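Tableware Handling and Storage, Unit 8: Racking of Flat Ware
Course notes, Gistusitz School of Catering. Revised 18/11/2006

8.1 Scope
Unit 7 dealt with washing and rinsing. Unit 8 deals with the plate from the moment it leaves the rinse sink until it is shelved. Bowls, cups and platters are in Unit 9 and are not examined with this unit.

8.2 Terms
Well: the flat central part of the plate.
Rim: the raised outer band.
Foot: the ring on the underside on which the plate stands when laid flat.
Pitch: the distance between one plate and the next in the rack, measured at the lowest point of the rim.
Lean: the angle of the plate from the vertical.

8.3 Pitch and lean
Racks with individual slots fix the pitch. Open wire racks do not, and plates will close up against each other under their own weight. Where two plates touch over a large area, water is held between the foot of one and the well of the next. For the Lumbao pattern (coupe shape, shallow foot) use a minimum pitch of 11 mm. The Wilis pattern has a deeper foot and needs more; see the table handed out with Unit 7.

All plates in one rack lean the same way. A plate leaning against the direction of the row puts its load on a single point of its neighbor's rim, and this is where most chips start.

8.4 Loading order
Load from the back of the rack to the front. Hold the plate by the rim only. Lower it until the edge meets the base wire, then let it lean. Do not drop it the last few millimeters. Plates of mixed diameter go in by size, largest at the back. Mixed colors of one diameter may go in any order unless the store is sorted by color. 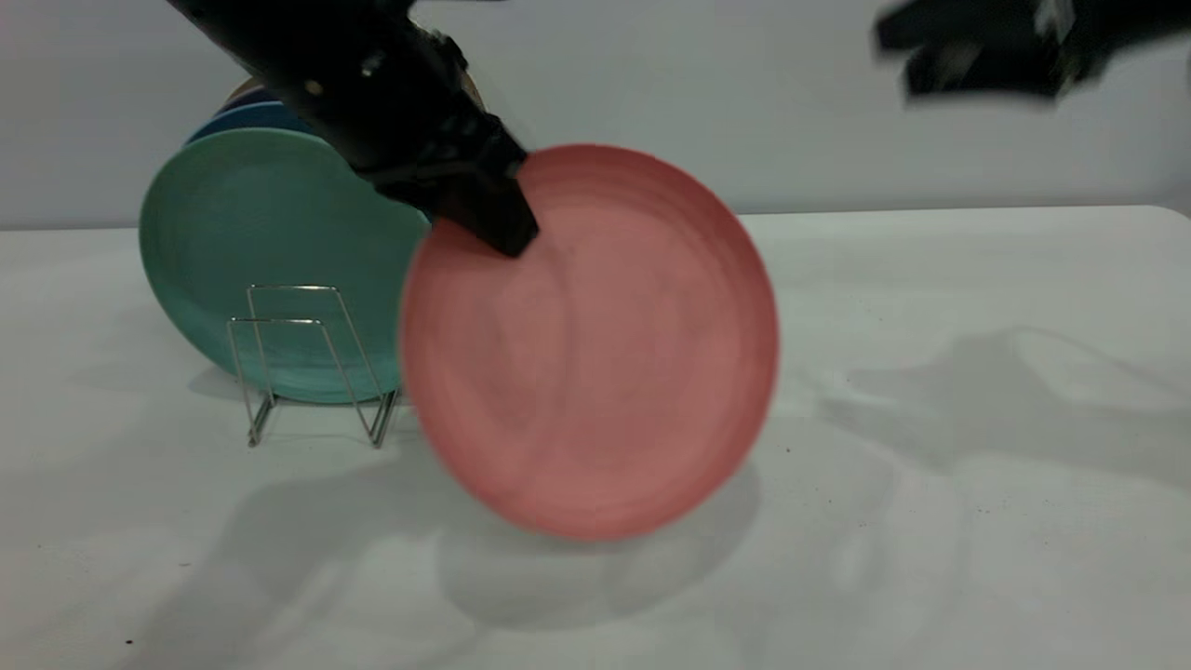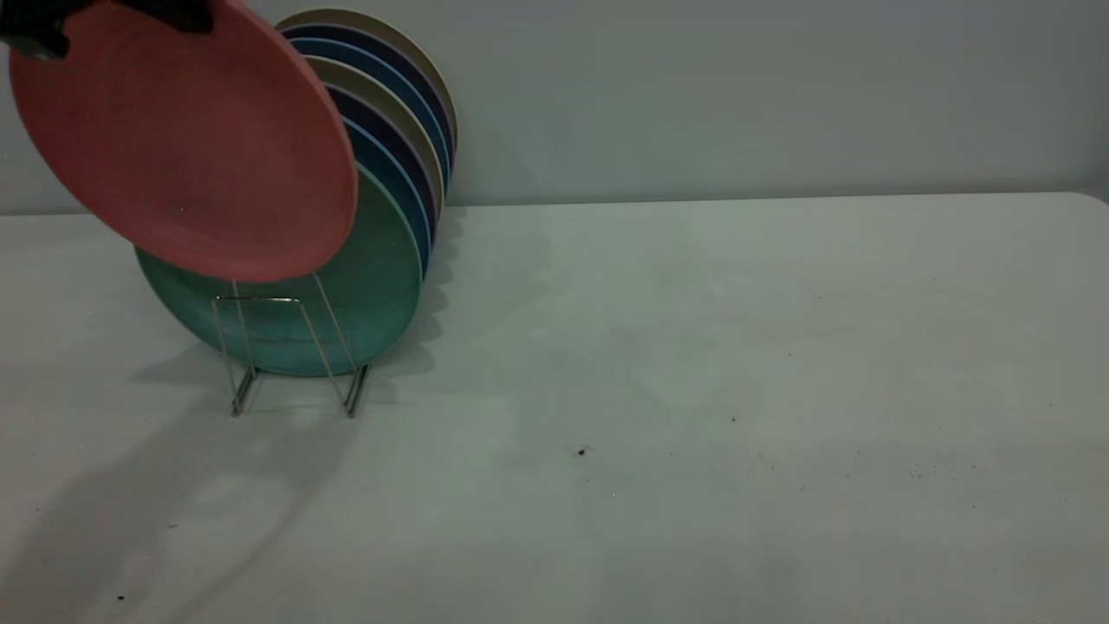
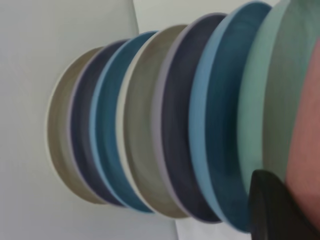 Sorting by color is a matter for the store and not for the rack. The Banda inventory lists 2521 pieces of flat ware under color codes, and sorting at the sink was dropped there in August 2000. In a mixed row such as the one shown, with beige, navy and blue recurring along it, the rims remain visible as separate bands, so a plate can be picked out by color when the rack is unloaded. Color codes are entered at the shelf, one line per color.

8.5 Unloading
Unload from the front. Check the foot with a dry cloth before shelving. If the cloth marks, return the plate to the rack and increase the pitch.

Reading for next session: Unit 9, sections 1 and 2.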